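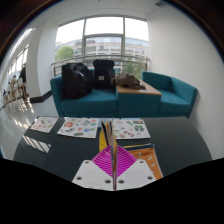
Chapter 6

Seating and Waiting Areas

6.1 Scope of the chapter

A waiting area is any part of a building where people stay for a short time without a fixed task. Lobbies, lounges, clinic waiting rooms and the wide ends of corridors all fall under this heading. The term "lounge" is used in this book for a waiting area in which most users are expected to sit, and "lobby" for one in which most are expected to stand or pass through. Many rooms do both jobs at different hours, and the plan must then be checked against each use separately.

Chapter 5 dealt with circulation, the movement of people from one point to another. The present chapter takes up the opposite condition. Its methods depend on the terms defined in Section 5.2, in particular clear width and turning space, and readers who skipped that section should go back to it before attempting the layouts in 6.4.

6.2 Terms

Seat place. The space taken by one seated person, including the floor in front of the seat that the feet occupy. A sofa sold as a three-seater does not always supply three seat places. Strangers tend to leave the middle of a sofa empty, and for planning purposes a three-seat sofa in a public room is counted as two.

Dwell time. The interval between a person's arrival in the area and departure from it. Dwell time is given in minutes and is always stated with the hour at which it was measured.

Peak load. The largest number of persons present at one time on an ordinary day. Holidays, fire drills and special events are left out.

Edge seat. A seat place with a wall, screen or planter directly behind it. Edge seats fill first in nearly every survey known to the author.

Reserve. Floor area kept free of furniture so that wheelchairs, strollers and luggage can be placed without blocking a path. Reserve is not leftover space. It is drawn on the plan before any furniture is placed.

6.3 Estimating the number of seat places

The simplest estimate uses arrivals and dwell time. If arrivals are steady, the average number of persons present equals the number of arrivals per minute multiplied by the average dwell time in minutes. A room that receives 300 persons over 100 minutes has an arrival rate of three per minute. With an average dwell time of eight minutes, it holds 24 persons on average.

The average is a poor guide to peak load where arrivals come in groups. Bus stations, theaters and schools are the usual cases. The designer should then count persons present at short intervals and plan from the highest repeated value.

The running case for this chapter is the ground-floor lounge of the Torkville public library, surveyed in November by Humaira Bukhari and Kenna Lennox. The building received 500 visitors on the survey day, of whom 196 used the lounge. The remainder went directly to the stacks or the service desk. A plan based on the door count alone would therefore have asked for more than twice the seating needed. Bukhari and Lennox also recorded which seats were taken first. The edge seats along the north wall were full by midmorning, while the benches in the center of the room stayed largely open until after lunch – a pattern that is used again in Problem 6.7.

6.4 Grouping of seats

Seats may be set in rows, in facing pairs, around a corner, or back to back. Rows give the greatest number of seat places for a given floor area and suit rooms where attention is directed to a screen or desk. Facing pairs suit people who arrive together and serve strangers badly. Corner groups let two people talk at a right angle, and are accepted by most users whether or not they know each other.

Back-to-back seating is used where floor area is scarce and no wall is free. It should be given a raised divider. Without one, the seats perform like open benches and fill last.

Before choosing among these, the designer draws the paths from each entrance to each destination at full clear width. The reserve is drawn next. Only the area that remains is available for seating, and in small rooms – the Torkville lounge is one – it may be less than half of the floor.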